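Orari House Residents' Newsletter
January

THE KITCHEN ON THE SECOND FLOOR: A PROGRESS REPORT

Those of you who have been boiling pasta in the laundry room since autumn will be pleased to hear that the shared kitchen is open again. It has a floor. It has a sink which drains in the direction sinks are meant to drain. The extractor fan has two settings, off and airport, and we are told the second one will soften with use.

The work was due to take 13 days. It took 50. Kelemen, who did the plumbing, would like it known that the pipe behind the old dresser was not on any drawing, and having seen the pipe we believe them. It went up the wall, thought about it, and came down again. Parts of it appeared to be holding up the shelf. The shelf has since been retired.

The final bill came in £470 over the estimate, most of it pipe. This has come out of the repairs fund, so there will be no extra charge this quarter, but there will also be no new bench for the courtyard. Please continue to be kind to the old bench and sit towards the left.

WHAT HAPPENED TO MY JAR

While the kitchen was shut, everything in the cupboards went into boxes in the bicycle store. The boxes were labelled by flat number. Then the radiator in the bicycle store leaked and the labels came off. Then somebody, meaning well, put new labels on.

If you have been given a box which contains none of your belongings and a great deal of someone else's lentils, bring it back to the kitchen and leave it on the windowsill side. We have 34 items with no known owner, including a fish kettle, a waffle iron with a foreign plug, and three identical graters. Unclaimed things will go to the charity shop on Brulska at the end of the month. The fish kettle has been offered to them already and they asked if we had anything else.

Spices older than the building's current boiler have been thrown away. We make no apology for this. One tin of paprika had a price on it in a currency that has stopped.

THE FRIDGES

There are two new fridges. The one by the door is for everyone. The one by the window is also for everyone, but colder, and lettuce put at the back of it will come out as a sort of brooch. We have tried the dial. The dial goes round and makes a pleasant clicking sound.

Shelves are allotted by floor, as before. The top shelf of each fridge is for things to share, and the rule about sharing has been rewritten after last year's business with the trifle. It now reads: if it is on the top shelf, you may have some. If you would be upset to find it gone, it does not belong on the top shelf. If you would be upset to find it almost gone, with one spoonful left so that the person before you did not have to wash the bowl, then you are quite right, and please speak to whoever it was, and please stop speaking to us.

Milk remains a difficulty. There were nine open cartons in there on the morning of the reopening. We suggest that flats on the same landing buy one between them, though we said this in the last newsletter as well and the number went up.

SUPPERS

The shared supper comes back this month, at seven in the evening, and will run on the old pattern: mains from the even floors, puddings from the odd floors, washing-up from whoever arrives last. The last arrival at the autumn supper is reminded that they left before the washing-up and that we have a long memory and a short list of suspects.

A few requests, based on experience. Say what is in the dish. A slip of paper will do, and "mostly vegetables" is not enough for people with allergies. Bring a serving spoon, and take it home afterwards, as the drawer will no longer shut. If you are making something that has to be finished in the oven at the last minute, find out first how many others are doing the same. There is one oven, and in autumn there were five lasagnes.

Fruit is always welcome and always forgotten. A bowl of something fresh goes faster than the third crumble, and you can manage it without the oven, the hob or any talent. 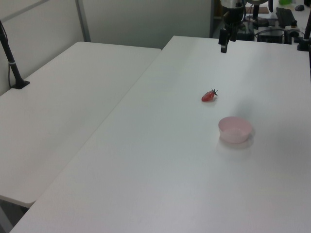

THE WUSTASIA STAIRS

The back staircase, on the Wustasia side, will be painted next. The colour was put to a vote. The choices were cream, pale grey and a green which looked lovely on the card and like a swimming bath on the wall. Cream won. A strong minority wrote in "leave it alone", and we have some sympathy, but the plaster is coming off on people's coats.

One half of the stairs will be painted at a time, left side first, so that you can still get up and down. Please walk on the unpainted half. It will be the half without tape. When the painters change sides, the tape will change sides as well, and we ask everyone to look down before setting off on habit alone. Prams and bicycles should use the front entrance until the work is finished.

ODDS AND ENDS

The key to the roof is missing again. It is on a large wooden tag so that it cannot be lost.

The lift engineer has been and says the noise is normal. We asked which noise. He said all of them.

Recycling goes out by eight in the morning. Pizza boxes with pizza in them are not recycling.

A single glove, brown, left hand, has been hanging on the noticeboard since November. If you have spent the winter with one cold hand, come and get it.

Items for the next newsletter can be put through the office door, preferably in handwriting we can read. Last time we printed a notice about a lost cat which was in fact about a lost hat. The hat has been found. Two people are still putting out tuna.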